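Section 6. Recovering from a false "Placed" result

Applies to the Tulisberg insertion cell with controller release 3 or later.

6.1 What the fault looks like

The arm finishes a cycle, the log line reads Placed OK, and the part is not in the socket. The controller does not raise an alarm. The counter goes up by one and the next cycle starts.

Earlier printings of this manual called the fault "rare" and put it down to operator handling. We have taken that sentence out. At the Plovthorpe site the log showed 3,378 placements marked OK, and a hand check of the parts found 3,170. Nothing in the logs pointed to the operators.

The result line comes from finger position and motor current alone. If the fingers close on nothing, or on the wall of the socket, both values can land inside the accepted band. Treat "OK" as a claim that the motion ended, and check the part yourself.

6.2 Before you start

CAUTION: Press the stop button and wait for the drive light to go out before reaching into the work area. A software pause leaves the motors powered. An arm that lost its part may still run the rest of the stored motion when the pause is released.

CAUTION: Do not pull the fingers up by hand while they are inside a socket. The pads can catch on the edge and tear.

6.3 Checking the approach

1. Remove the part from the fingers if one is still held. Set it upright on the table, clear of the arm.

2. Reset the stop and select Manual, slow speed. Keep one hand on the stop button.

3. Jog the gripper to the approach point over the square socket. Stop there.

4. Look at the fingers from the front and from the side. Compare their position with the middle of the opening. The on-screen overlay is drawn from the stored position, so it will agree with the controller even when the controller is wrong. Don't use it for this step.

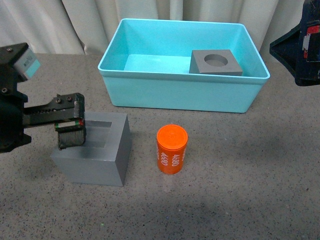 Figure 6-1. Gripper over the left part of the square opening. Orange cylinder standing to the right of the block; block with the round hole in the bin behind.

5. If the fingers sit to one side of the opening, do not correct it by sliding the block. That hides the error until the block is moved again. Go to 6.4.

6. If the fingers look centered, lower them at slow speed with no part held. Stop at the first contact with any edge.

6.4 Resetting the stored position

1. Raise the gripper and return to Manual.

2. Delete the stored position. Overwriting it has been reported to keep the old height value. Skesport says this was fixed in June; we have not been able to confirm it.

3. Teach the position again and save it under a new name.

4. Run one cycle with a part, at slow speed, and look in the socket before accepting the result.

Note: Auto-Align is not a substitute for these steps. In our tests it reported success with the block turned the wrong way.

6.5 Reporting

Send the log and your own hand count to Gonçalo Calado at the Ham office. A log without a hand count can't be used.

Section revised November 2, 2025. Checked by Gianni Villa.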